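The Danladi kitchen, utensil day

Posted 17 September 2025 by Ladi Danladi

Quick gallery, no time for a proper write up. We're sorting the small stuff in the kitchen this week – spoons, forks, chopsticks, all of it – before the cupboards get done in November. Nothing fancy. One holder, a couple of blue towels, the counter by the stove. If you came for the shelf plans, those are on the Drernham page, scroll to the end.

The rule for now is everything small goes in one holder. Drawer is full of takeout lids and a tape measure, so no.

Click for full size, they're 1280 by 945.

1. Grey spoon, amber holder

Chopsticks in both sides of the holder, blue cloth under everything. I like the yellow color more than I expected to. See-through helps too, you can tell when crumbs are collecting at the bottom and it needs a rinse. 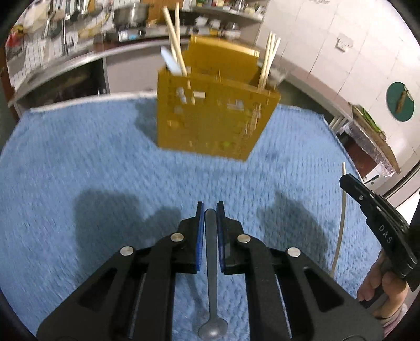
Nalus wrote in to say that chopsticks should never share a holder with spoons, the spoons take up all the room and the sticks end up leaning every which way, and that a tall narrow jar kept just for them fixes it in a minute. Also that wooden ones want to dry lying flat first, overnight if you can stand the mess.

Fair. Tried a jar once and it tipped over every time somebody grabbed a pair. Might try a heavier one, there's a stoneware thing in Daltudthorpe market I keep walking past. Drying flat, yes, doing that from now on. Had two go dark at the ends last winter and had to toss them.

Other bits people asked about:

Towels – plain blue, textured, wash hot. They shed for the first few washes so don't put them in with anything black. Ask me how I know.

Forks – same holder for now, tines up. My mother does tines down and we are not going to agree on it.

2. Over by the sink and stove

Reddish-brown counter, steel sink, two burners. Big domed-lid pot on the left one, wok on the right. Chopsticks and a fork closer in.
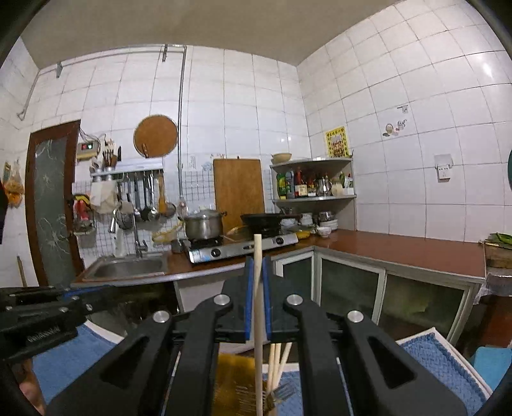 The counter stays, by the way. Got a price on replacing it and closed the email. It wipes down fine and the color hides tea, so the money is going on cupboard doors and one long shelf, 200 cm if the wall lets me have it and 90 if it doesnt.

Wok still needs a hook somewhere. Pot is too big for any cupboard we own so it lives on the stove, I've stopped fighting it.

Next up is the pan lids, then the spice tins, then whatever is behind the spice tins. More pictures when theres something to show. Comments are open, be nice about the forks.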